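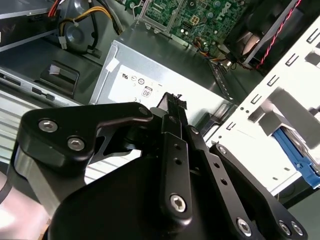
Dreltside Parents Board > Daycare & Preschool > Pyjama day AGAIN?

toastcrust
Newsletter from Hamada Family Daycare says pyjama day is Sat 23 June, at the weekend play morning. We had one in February. My daughter owns one pair without a hole in the bum and she's wearing them now.

plotinham_mum
Holes are fine. Mine went in a swimming costume last time and got a sticker.

gumboot16
I like pyjama day. It's the one morning I don't have to argue about socks.

toastcrust
You still need socks, it's winter. Page 2, under the bit about labelling hats.

gumboot16
There's a page 2?

wattle_698
My objection is the "favourite teddy". Ours got left at the Drellesier centre last year and I drove back in my dressing gown.

plotinham_mum
So don't send the favourite. Send the understudy.

wattle_698
She knows. They always know.

toastcrust
Fine, we'll go. Is anyone bringing a plate? It says "optional", and I've been caught by that before.

gumboot16
Fruit. Cut the grapes or you'll get the email.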